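What the arm is for

May 13, 2024

I've worked at Soltar for 17 years, most of them with a screwdriver in one hand and somebody's old office computer in front of me. We take in desktops that firms have finished with, pull them apart, test what's worth testing and send the rest for scrap. It isn't glamorous, but I'm good at it and so are the other people on the benches.

In December we were told that Sarantis would be bringing in a robot arm to share the strip-down work. There was a presentation, and the word "freed" came up a lot. We would be freed from repetitive tasks. I asked what we'd be freed to do and was told that was being looked at. It is still being looked at.

I've tried to be fair. My wrists hurt by the end of a long week and I won't pretend I love my four-hundredth graphics card. If a machine wants that job it can have some of it. But the sums on the slides had a batch of 2750 machines all the same make and all in good order, and I have never met a batch like that. We get cases with bent panels, stickers over the screws, a drive held in with parcel tape. A person sees the tape and reaches for a knife.

What has changed so far is small and a bit annoying. Two of the 6 benches have gone to make room. The newer staff learn where the parts tray goes before they learn how a stuck card feels when it's about to give, and I think that second thing matters more. And we now have a form for stoppages, filled in by us, naturally - so the repetitive work has moved to paper.

The arm over an opened tower, and the gripper close up at the graphics card:

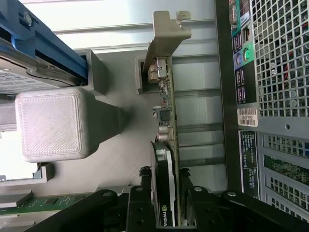
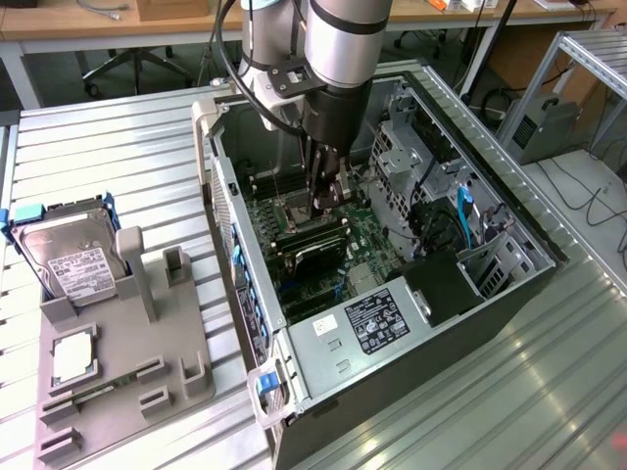
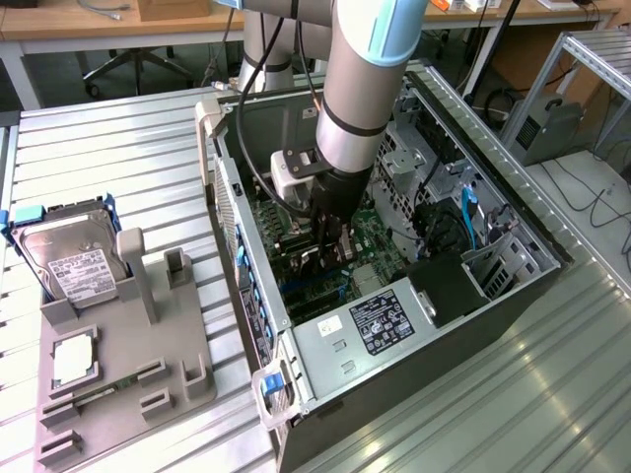

What I'd like to know

Istamen, who buy our tested drives, have asked whether their order will get bigger. Fair question. Mine are duller. Who signs off a part the arm has handled? If it cracks a board, does that go on our figures or on its own? And will the pay grade for "operator" match the one for "technician"? I've put all three in writing and I'll post the answers if I get any.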